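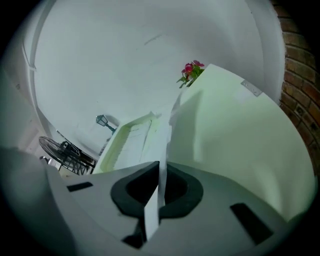
Minholm panel and tray, white
Item 2254
Price: 97, delivery extra
In stock

I've been selling the Minholm out of the Tsoukalas shop since April and I still get excited when one goes out the door, which probably says something about me. It's a flat white panel for the wall with an open white tray that goes with it. That's the whole product! No doors, no drawers, no little compartments for things you'll never own.

My own is in the hallway, next to the front door, and it holds mail, sunglasses, the dog's lead and whatever fell out of my coat that day. I had a pile on the windowsill for years and told myself it was a system. The pile is in the tray now (okay, it's still a pile, but it has sides).

What you get

One flat panel, smooth white finish
One open tray with raised rims
Small metal brackets for the panel, two screw holes in each
Screws and wall plugs
A folded instruction sheet

You'll need your own drill, a screwdriver, a pencil and a level. If you don't have a level, borrow one. I hung my first panel by eye and looked at it crooked for a whole month before I gave in and took it down again.

About the white

People ask me all the time whether it's a cool white or a warm white, and I never have a good answer, as it changes so much with what's around it. Against a green wall or near a big leafy plant it picks up a bit of green. Under a yellow bulb it goes creamy. In my hallway in the morning it's almost gray. If you have to match it to a particular paint, write to me and I'll mail you a sample chip, free, and you can carry it around the house and hold it up to things like I do.

The finish wipes clean with a damp cloth and a drop of dish soap. Please don't use the scratchy side of the sponge. Pencil comes off with an ordinary eraser, ballpoint mostly doesn't.

Putting it up

The brackets go near the top edge of the panel, so get those on first while it's lying flat on a blanket or a rug. Then hold the panel up where you want it, check it with the level, and mark the wall through the screw holes. A second pair of hands makes this so much easier. Jonas Brunner helped me write the instruction sheet and he says he can do it alone, but Jonas has very long arms.

Drill, push in the plugs, screw the panel up. Leave the screws a little loose until they're all in and then go round and tighten them. The plugs in the bag are for brick and concrete. For drywall you want the hollow-wall kind from the hardware store, so take one of the screws along with you and match the size.

The tray comes last. Set it against the lower part of the panel, line up the seams and press down until it sits snug. It lifts out again whenever you want to clean it or dump the whole lot on the kitchen table and look for your keys.

How much it holds

The tray is rated for 4 kg. Mail, gloves, a couple of paperbacks, chargers, all fine. I wouldn't put a heavy flowerpot in it, and I really wouldn't let a toddler hang off it. The rims are high enough that pens don't roll out.

Where people use it

Hallways, mostly. But I've also sold a bunch for craft rooms (yarn and scissors in the tray, patterns taped to the panel), and one customer bought nine for a music school and put one outside each practice room for sheet music. I'd love to see more of them in kitchens. Keep it away from the stove, though, and don't put it in a shower room. It's fine with a splash, but it isn't made for steam every day.

Goes well with

The Fleno hook rail, if you want somewhere for bags underneath. It's the same white, so the two can hang together without one of them looking dingy.
The Grillard lamp, which clips to a top edge. I have mine over the tray and it's lovely on dark evenings.

Questions I get a lot

Can I buy the tray on its own? Yes, as a spare part. Write to me with the item number and I'll tell you what's on the shelf.

Can I paint it? You can. Sand it lightly first and use a primer, or the paint will peel. I can't take it back once it's painted.

Can it hang sideways? The panel can, but then the tray has nowhere sensible to go, so you'd only have a nice white board. One customer wanted exactly that and uses it for postcards.

Is there another color? Only white for now. I keep asking for a dark green and I'll keep asking.

Shipping and returns

Everything goes in one flat box, with the tray packed separately inside. Check the corners when it arrives and send me a photo if anything's dented. Unused panels can come back within 97 days (I picked the same number as the price so I'd remember it). Just keep the box, please, it's a pain to find another one that fits.

Write or call the shop and ask for me, Melina Tsoukalas. If I'm out in the stockroom, leave a message and I'll call you back.

Page updated 2021-08-01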